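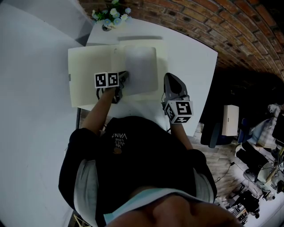 *The folder table, brick wall end, April.*

**Birnia office tidy-up – progress to Bravex**

Of the 246 folders inherited from Abbasi, 63 are now sorted. The cream ones go slowest, as each gets opened flat on the white table and argued over. We have spent 100 of the 3000 dollars, all on labels, and remain frugal by temperament. The artificial daisies stay; they are our most reliable colleague. Shelving quotes are due Thursday.

Hedvig Solheim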